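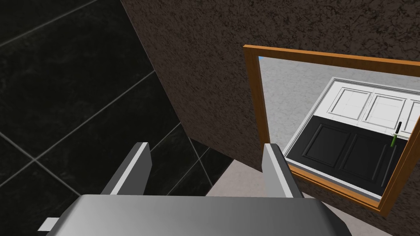

3.2. Los avales públicos y el momento en que se anuncian

La literatura sobre avales (endorsements) en elecciones primarias suele tratar el apoyo de un cargo electo como un hecho sin fecha: existe o no existe. En este trabajo se considera además cuándo se hace público. Un alcalde que se pronuncia al abrirse el plazo de candidaturas y otro que espera a la última semana envían señales distintas, aunque el nombre del candidato apoyado sea el mismo.

El caso estudiado es la primaria para la alcaldía de Clirnberg, celebrada el 2 de julio de 2022. Concurrieron dos aspirantes, Geeta Pant y Kuldeep Semwal, ambos con experiencia previa en el consejo municipal. El censo de partido se reparte entre el núcleo urbano y los distritos de Gosar y Grewal, con perfiles de edad muy diferentes. En Gosar predominan los afiliados antiguos; en Grewal, los inscritos a partir de la última reforma de los estatutos.

Se recopilaron 241 declaraciones públicas de apoyo, emitidas por concejales, dirigentes sindicales y responsables de asociaciones vecinales. Cada una se codificó según el cargo del emisor, el distrito y la fecha de difusión. Dos codificadoras, Poonam Negi y Kiran Kushwaha, trabajaron por separado y resolvieron después las discrepancias, casi todas referidas a mensajes ambiguos en los que el emisor elogiaba a un candidato sin pedir el voto. Estos mensajes se excluyeron del análisis principal y se recuperan en el apéndice.

La segunda fuente es una encuesta a 300 afiliados con derecho a voto. El cuestionario preguntaba si el encuestado recordaba algún aval, a quién lo atribuía y si había cambiado de preferencia durante la campaña. No se preguntó por la intensidad del cambio, una limitación que conviene tener presente al leer los resultados.

Figura 2. Escena simulada con una pinza de dos dedos y una pared de grandes baldosas negras con veteado gris.

Los avales tempranos se concentran en los concejales del núcleo urbano – muchos de ellos con cargos orgánicos – y favorecen a Pant. Los tardíos proceden sobre todo de Grewal y se reparten de forma más equilibrada. El caso más comentado por la prensa local fue el de Madhu Malhotra, presidenta de la agrupación de Gosar, que se había declarado neutral desde enero y solo anunció su apoyo a Semwal cuando el consejo cerró la investigación sobre el contrato de transporte de Boler.

Entre los encuestados, el recuerdo de los avales tardíos es mayor que el de los tempranos, pero la atribución es menos precisa: varios asignaron a Malhotra un apoyo a Pant que nunca se produjo. Esto apunta a que la notoriedad del emisor y la dirección del mensaje se retienen por vías separadas. El diseño no permite distinguir si el recuerdo influye en el voto o si quienes ya habían decidido prestan más atención a los avales que coinciden con su elección. La sección 3.3 aborda este problema con los datos de participación por distrito.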